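**Ticket 3232: Station 13, Klarsichtbehälter / Federbälle**
Standort: Nidemside
Kategorie: Material und Ausstattung
Priorität: niedrig
Status: in Beobachtung

**Meldung**

Der Behälter für die Federbälle an Station 13 verrutscht beim Einlegen auf der weißen Platte. Außerdem bleiben gelbe Bälle beim Herausnehmen mit dem Rock aneinander hängen. Erwartet: Behälter bleibt stehen, Bälle lassen sich einzeln entnehmen. Tritt nicht bei jedem Durchgang auf.

**Umgebung**

- Behälter: transparent, rechteckig, oben offen, Bezeichnung in der Inventarliste »Pevo 409«
- Inhalt: Federbälle, gelb
- Unterlage: weiße Platte auf dem Tisch, helle Holzkante

**Prüfung 1: Unterlage**

Platte mit feuchtem Tuch abgewischt, trocknen lassen. Wasserwaage längs und quer aufgelegt, keine Neigung feststellbar. Platte lässt sich auf dem Tisch nicht verschieben. Unterlage als Ursache damit unwahrscheinlich.

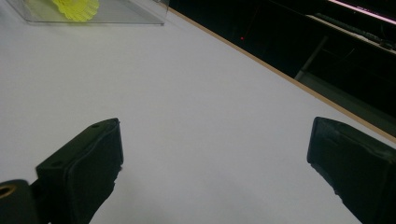 Behälterboden danach mit Isopropanol gereinigt. Am Lappen war ein dünner, schmieriger Film, vermutlich Kleberrest vom alten Etikett. Nach der Reinigung deutlich mehr Haftung, bei seitlichem Druck auf den oberen Rand rutscht der Behälter aber weiterhin. Leer stärker als befüllt.

**Prüfung 2: Lage der Bälle**

Werden die Bälle senkrecht eingeworfen, schieben sich die Röcke ineinander. Beim Anheben des oberen kommt der untere mit. Werden sie seitlich abgelegt, überlappen die Röcke zwar, lösen sich aber ohne Nachhelfen. Test mit 3 Bällen, mehrfach wiederholt, gleiches Ergebnis. 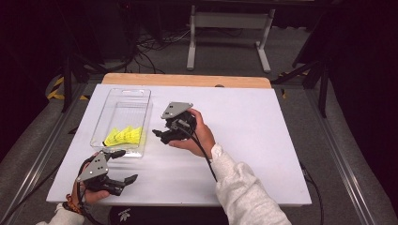 Ersatzbehälter von Weto aus dem Lager gegengeprüft: höherer Rand, schmalere Öffnung, Entnahme schlechter. Nicht übernommen.

**Maßnahmen**

1. Etikettenreste an allen Behältern der Serie entfernen.
2. Bälle künftig liegend einlegen, Röcke in dieselbe Richtung.
3. Transparente Gummifüße (Goh, selbstklebend, flach) bestellt. Montage an den Ecken, Klebefläche vorher entfetten.

**Offen**

Lieferung der Gummifüße steht aus. Bis dahin Behälter nicht leer auf der Platte stehen lassen. Wiedervorlage im September, danach Ticket schließen, falls keine neue Meldung von Station 13 eingeht.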